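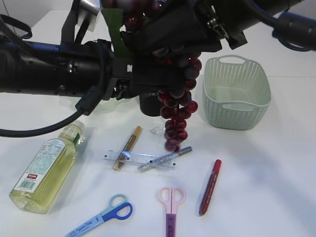 The Office of the Commissioner hereby records its finding in the matter of Szu-yu Au, guard, Cestel Basketball Club.

Ms. Au left the floor at Govby Arena with 3 minutes remaining and her team behind by 18. She did not return to the bench. The attendance that evening was 447.

Her coach, Tharindu Barua, testified that he found her in the practice gym, shooting free throws in the dark. He did not order her back. He stated that he rebounded for her until she had made 38, and that neither of them spoke.

The Office finds that Ms. Au abandoned a contest in progress and suspends her for one game. Mr. Barua is fined for the same absence. He has asked that the gym lights be left off in February, and the request is granted.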